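Capítulo 4
El jabón, o la paciencia con aceite

Todo el que empieza a hacer jabón en casa lo hace por el olor. Ha estado en una feria, ha levantado una pastilla de lavanda envuelta en papel de estraza, ha mirado el precio y ha pensado que aquello no podía ser tan difícil. El precio, visto con calma, incluye la sosa, las gafas, el delantal y las tres tandas que acabaron en la basura.

En los capítulos anteriores trabajamos con bases ya preparadas, que se funden, se perfuman y perdonan casi todo. El método en frío perdona bastante menos. Aquí el alumno fabrica el jabón desde el principio, mezclando una grasa con una disolución de hidróxido de sodio, y a esa mezcla le trae sin cuidado lo bonito que sea el molde.
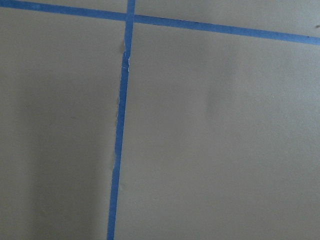
La reacción se llama saponificación y es más vieja que cualquier manual, incluido este. Cada aceite necesita una cantidad propia de sosa: el de coco pide mucha, el de oliva menos, y quien sustituye uno por otro sin rehacer las cuentas obtiene una pastilla que pica o un ungüento que no cuaja. Luzius Baumgartner, que impartió durante años el taller de Jedum, guardaba en un estante sus 7 peores jabones y los enseñaba el primer día. El más admirado había atravesado el molde.

Al terminar el capítulo, el lector debería poder:

calcular la sosa de una receta sencilla y aplicar un sobreengrasado;
reconocer la traza sin pedir una segunda opinión;
añadir la fragancia en su momento, que casi nunca es cuando apetece;
esperar.

El último punto es el que más suspensos acumula. Una pastilla en frío se cura durante semanas en un lugar seco y ventilado, tiempo en el que pierde agua, gana dureza y ocupa el armario de otra persona. Ryszard Kurek anotó en su cuaderno 207 tandas y, junto a muchas de ellas, la misma palabra: «pronto». Las había estrenado todas antes de tiempo.

Conviene leer el apartado de seguridad antes de comprar nada. La sosa se echa siempre sobre el agua, nunca al revés, y se maneja con guantes, gafas y la ventana abierta. Los recipientes de aluminio quedan descartados, por mucho cariño que se tenga al cazo de la abuela. 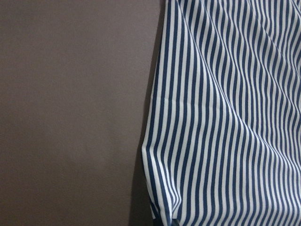 4.1 Qué grasa para qué jabón

Empezaremos por el aceite de oliva, barato de entender y lento en todo lo demás. Da una pastilla suave, de espuma escasa, que al principio decepciona a los niños y con los meses acaba convenciendo a sus padres.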